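Notebook, March, late afternoon
Reading Eifion James on the Grelier newsletter

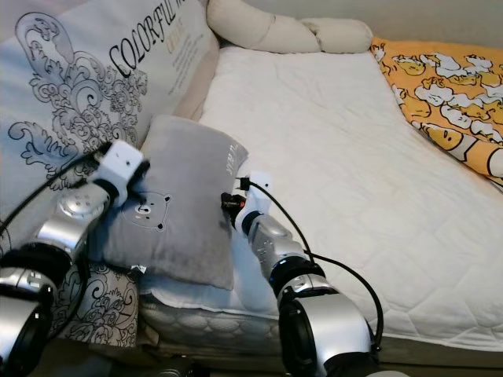
James says religious historians soften their books to please secular departments. His evidence is one survey, 100 replies from 1000 mailed. I don't buy it. A small gray cushion against a large white pillow differs in size at a glance; his two camps differ by three points. Tâm Phùng thinks the Clalton archive has the raw forms. Ask her. Also check whether the 60 "no answer" forms got counted as yes. Page 4 suggests they did.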